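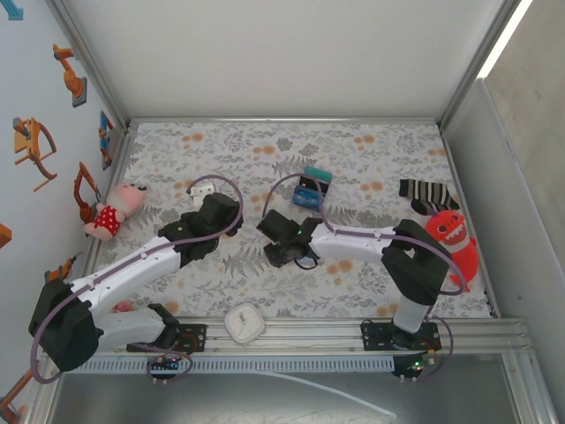 Section 4. Installing and Starting the Vellora Water Softener

This section applies to the Vellora cabinet softener with the Sima control head. Owners of the older two-tank unit should follow the separate guide supplied by Avach. Read the whole section before shutting off the water supply to the building.

4.1 Before you begin

Installation must comply with local plumbing and electrical codes. In some areas a permit is required, and the drain connection must be inspected before the softener is put into service.

The softener is intended for cold, drinkable water only. It does not make untreated water safe to drink. Where the supply comes from a private well, have the water tested for iron and bacteria and keep the test report with this manual.

Confirm that the following are available at the chosen location:

- a level floor able to carry the weight of the cabinet when filled with salt and water
- a grounded outlet that is not controlled by a wall switch
- a floor drain, laundry sink or standpipe
- clearance above the cabinet for lifting the lid and pouring salt

Do not install the softener outdoors, in direct sunlight, or in any room where the temperature may fall below freezing.

4.2 Connecting the water lines

1. Turn off the main water valve. Open the lowest cold faucet in the building and allow the pipes to drain.

2. Switch off the water heater according to its manufacturer's instructions.

3. Set the cabinet in position and check that it does not rock. Shims may be placed under the full width of the base. Do not place shims under a corner alone.

4. Remove the shipping plugs from the inlet and outlet ports. Look into each port and clear away any packing material.

5. Lubricate the O-rings with the silicone grease supplied. Petroleum jelly will damage the seals.

6. Push the bypass valve squarely into both ports until it stops, then fit the two retaining clips. A clip that is fully seated cannot be pulled off with the fingers.

7. Connect the supply pipe to the port marked IN and the house pipe to the port marked OUT.

CAUTION: Complete all soldering before the pipes are joined to the bypass valve. Heat from a torch will deform the plastic body, and damage of this kind is not covered by the warranty.

NOTE: If metal pipe is cut to make room for the softener, the electrical ground of the building may be interrupted. Fit a ground clamp and wire across the gap. If you are not certain whether the pipe forms part of the ground, consult a licensed electrician.

4.3 Connecting the drain and overflow

8. Attach the drain hose to the barbed fitting on the control head and secure it with the hose clamp.

9. Run the hose to the drain by the shortest practical path. It must not be kinked or flattened at any point.

10. Fasten the end of the hose so that an air gap remains between it and the drain. Never push the hose down into the drain water.

11. Attach the overflow hose to the elbow on the side of the cabinet. The overflow hose drains by gravity and must run downhill for its full length. Do not join it to the drain hose. 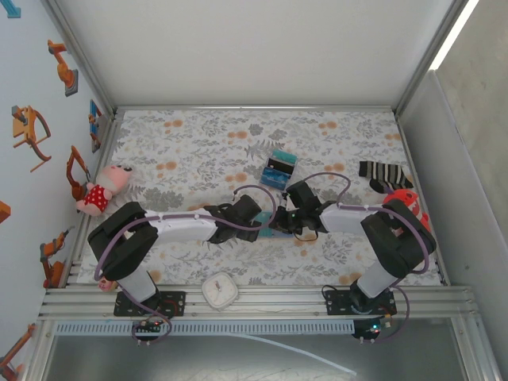 Once both hoses are in place, pull gently on each one to confirm that the clamps are holding. The cabinet may then be moved to its final position against the wall, provided that neither hose is trapped behind it.

4.4 Adding water and salt

12. Lift the lid and check that the brine well is upright and its cap is fitted.

13. Pour three gallons of clean water into the salt compartment.

14. Add clean pellet or solar salt until the compartment is half full. Do not use rock salt, block salt or ice-melting products.

In humid rooms, keep the salt level below the halfway mark and refill more often. Salt may otherwise harden into a crust with an empty space beneath it – a condition known as a salt bridge. See Section 7 for the method of removal.

4.5 Setting the control head

15. Plug in the power supply. The display will show the software version and then the time of day.

16. Press SET. Use the arrow keys to enter the present time, and press SET again to store it.

17. Enter the hardness of the incoming water in parts per million. The water supplier can provide this figure. Do not guess.

18. Enter the regeneration time. The factory setting is 2:00 a.m. and suits most households.

The control head uses the hardness setting to work out how much water can be treated before the resin must be regenerated. At a setting of 200 parts per million, the rated volume is 2,828 gallons. At 280 parts per million, it is 2,116 gallons. The display counts down from the rated volume as water is used.

NOTE: Settings are kept in memory during a power failure. The clock may need to be reset.

4.6 Starting the softener

19. With the bypass valve in the BYPASS position, open the main water valve slowly. Check every joint for leaks.

20. Move the bypass valve halfway toward SERVICE and wait until the sound of running water stops. Then move it fully to SERVICE.

21. Open a cold faucet and let it run until the flow is steady and free of air. The first water may be slightly yellow. It is harmless and will clear.

22. Hold down REGEN until the motor starts. The first cycle should be allowed to finish without interruption.

23. Restore the water heater to normal operation after the cycle has ended.

Hot water may remain hard for several days, until the water already in the heater has been used.

4.7 Installation record

The installer should complete the card inside the lid, entering the serial number, the hardness setting and the date of first use. A copy is to be sent to Avach Customer Records, Jutbridge, to the attention of Alina Moldovan.

Section 4 revised 9th February. Approved for issue: Rosaire Lachance, Technical Publications.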